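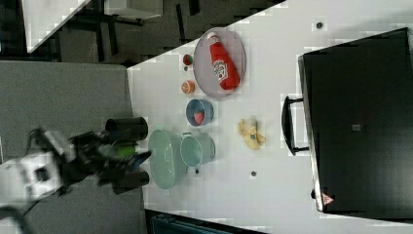 Zwischenbericht an die Förderstelle, Projekt Funaline, Arbeitspaket 3
Stand: 15.6.22
Verfasst von: Mechthild Haslinger, Projektleitung

1. Anlass

Der Bericht behandelt vor allem die Störung des Greifarms, die zur Unterbrechung der Versuchsreihe geführt hat. Die übrigen Arbeiten sind in Abschnitt 5 kurz zusammengefasst. Eine erste Meldung ging der Förderstelle bereits per E-Mail zu, sie enthielt aber noch keine Angaben zur Ursache. Diese werden hiermit nachgereicht.

2. Was passiert ist

Der Arm sollte Gegenstände auf dem Versuchstisch greifen, anheben und an anderer Stelle ablegen. In Durchlauf 3902 fuhr er nach dem Ablegen nicht in die Ruheposition, sondern setzte die Abwärtsbewegung fort. Der Greifer drückte auf die Tischplatte, die Kraftbegrenzung sprach nicht an. Der Mitarbeiter am Bedienplatz löste den Not-Halt aus. Nach der Auswertung des Protokolls lag zwischen dem ersten Kontakt und dem Stillstand eine Zeit von 3 Sekunden. Personen befanden sich nicht im Arbeitsbereich, verletzt wurde niemand.

Der Sachschaden ist gering. Eine Fingerspitze des Greifers war verbogen und wurde ersetzt, außerdem mussten wir die Halterung am Handgelenk nachziehen. Die Tischplatte hat eine Druckstelle, die den Betrieb nicht beeinträchtigt. Der Arm selbst wurde vom Lieferanten Negash geprüft und ohne Befund freigegeben.

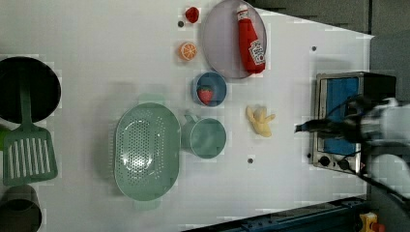 Die Ursache liegt nach jetzigem Stand in der Höhenvorgabe der Bahnplanung. Negash hatte mit dem letzten Softwarestand die Bezugsebene von der Grundplatte auf die Tischoberfläche umgestellt. In unserer Konfiguration blieb der alte Versatz stehen, er wurde also doppelt abgezogen. Bei den meisten Zielpunkten fiel das nicht auf, weil die Bahn vorher durch die Kraftbegrenzung beendet wurde. Kritisch sind Fahrten über hohe Aufbauten wie den kleinen Ofen mit den zwei schwarzen Drehknöpfen, weil für sie ein eigener Sicherheitsabstand hinterlegt ist und die Kraftbegrenzung während der Überfahrt ausgesetzt wird. Im fraglichen Durchlauf wurde sie danach nicht wieder eingeschaltet. Beide Fehler zusammen haben den Vorfall ausgelöst — jeder für sich wäre vermutlich noch länger unbemerkt geblieben.

Wir haben den Ablauf mit auf 10 Prozent verringerter Geschwindigkeit nachgestellt und konnten das Verhalten wiederholen. Mit korrigiertem Versatz trat es nicht mehr auf. Die fehlende Wiedereinschaltung der Kraftbegrenzung ist davon unabhängig und wurde an Negash gemeldet. Eine Korrektur ist für August zugesagt.

3. Maßnahmen

Erledigt:
Der Versatz ist in der Konfiguration berichtigt und wird beim Start gegen einen Messpunkt auf dem Tisch geprüft. Weicht der Wert ab, bleibt der Arm gesperrt.
Das Aussetzen der Kraftbegrenzung ist bis zur Lieferung der Korrektur ganz abgeschaltet. Die Überfahrt hoher Aufbauten wird dadurch langsamer und gelegentlich ohne Grund abgebrochen.
Softwarestände des Lieferanten werden nur noch nach einem Probelauf ohne Gegenstände übernommen.

Offen:
Ein zweiter Not-Halt-Taster an der Rückseite des Tisches. Das Angebot der Firma Felton liegt vor, die Bestellung wartet auf die Freigabe der Mittel.
Die Gefährdungsbeurteilung muss um den Fall der ausgesetzten Kraftbegrenzung ergänzt werden. Der Entwurf ist geschrieben, die Prüfung durch die Fachkraft für Arbeitssicherheit am Standort Holatitz steht noch aus.

4. Wiederaufnahme des Betriebs

Die Versuche laufen seit der Freigabe durch die Projektleitung wieder, vorerst mit einer zweiten Person am Bedienplatz. Gearbeitet wird mit demselben Satz an Küchenteilen und Spiellebensmitteln wie vorher, damit die Ergebnisse vergleichbar bleiben.
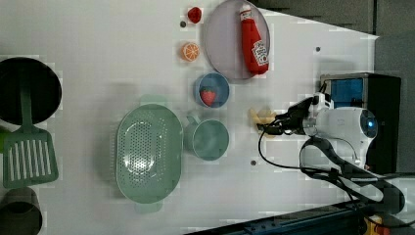 Geöffneter Greifer über einem hellgelben Teil, links daneben Becher und Sieb.

Auffälligkeiten an der Mechanik wurden seither nicht festgestellt. Zwei Abbrüche gingen auf die jetzt dauerhaft aktive Kraftbegrenzung zurück und waren zu erwarten. Ein weiterer Abbruch betraf die Kabelführung am Greifer, die bei einer Drehung unter Zug geriet. Sie wurde neu befestigt. Ein Zusammenhang mit dem Vorfall besteht nicht.

5. Auswirkungen auf Zeitplan und Kosten

Durch Stillstand, Prüfung und Nachstellung sind 30 Arbeitstage ausgefallen. Ein Teil davon wurde für die Auswertung bereits vorhandener Daten genutzt, die ursprünglich für den Herbst vorgesehen war. Der Meilenstein zum Abschluss der Greifversuche verschiebt sich trotzdem. Wir beantragen, ihn erst nach Einspielen der Korrektur von Negash und einem erneuten Abnahmelauf zu bewerten.

Die Kosten für die Fingerspitze und die Prüfung des Arms sind aus dem laufenden Sachmittelansatz gedeckt. Für den zusätzlichen Taster bitten wir um Umwidmung nicht verbrauchter Reisemittel. Der formlose Antrag ist als Anlage beigefügt, ebenso das Ereignisprotokoll und der Prüfbericht des Lieferanten.

Über den Abnahmelauf berichten wir gesondert. Rückfragen zum Protokoll bitte direkt an Mechthild Haslinger.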